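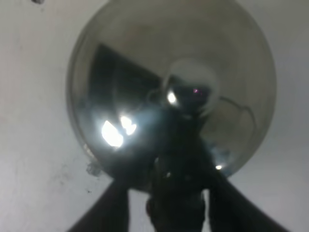

Home | Table Service | Care and Cleaning | Storage | Contact

Filed under: Tea and Coffee Service

Setting a Stainless Steel Tea Service for Two

By Ama Ankrah

This procedure covers a small stainless steel service: one pot, two cups and two saucers. It applies to the Amoah set sold through Pakivico and to most sets of similar shape. Sugar and milk are dealt with on a separate page.

Before you start

Wash all parts in warm water with a mild dish soap. Rinse, then dry at once with a lint-free cloth. Polished steel shows every water spot, and spots left overnight need a second wash. Avoid scouring pads and anything containing chlorine.

Check the capacity of the pot against the cups. The pot used for this page holds 500 ml to the base of the spout opening. Each cup takes 231 ml to the brim, so pour short of full.

Step 1. Place the pot

Set the pot toward the back of the table with the spout pointing left and the handle to the right. This suits a right-handed host. Reverse it for a left-handed one. Keep the spout clear of the cups - a long spout is easily knocked when someone reaches across. 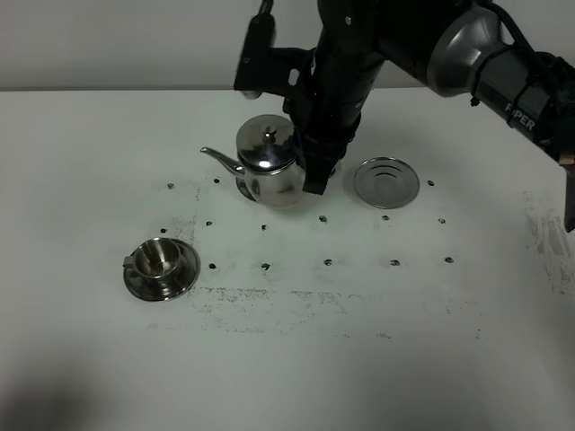 Seat the lid fully before moving the pot again. Lift by the handle only once it is filled, as single-wall steel reaches the temperature of the tea within seconds.

Step 2. Place the saucers

Lay both saucers face up. The raised rings at the center locate the foot of the cup. Leave at least 100 mm between saucer rims so that each cup can be picked up without touching its neighbor.

Step 3. Place the cups

Lower each cup straight down onto the rings. Sliding it in from the rim will scratch the polish. Turn the handles to the same side.

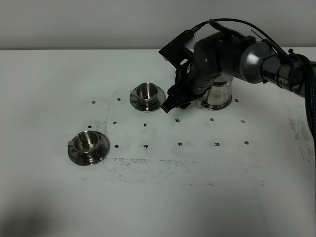
Step 4. Check the layout

Sit at each place in turn. The cup should be within easy reach and the pot should not block the view across the table. If it does, move the pot outward and leave the cups where they are.

Step 5. Pour

Bring the pot to the cup. Hold the tip of the spout just above the rim and tilt slowly. A narrow spout starts late and then runs fast, so expect a short delay.

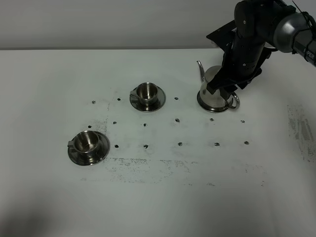
Return the pot to its original position after each pour, spout facing the same way. A folded cloth or a Serkix trivet under the base will protect a painted or waxed table.

Clearing

Empty the pot within 2 hours. Tea left standing stains the inside of the spout, where a cloth cannot reach. Use a narrow bottle brush, rinse, and store the pot with the lid off.

Last revised 19th February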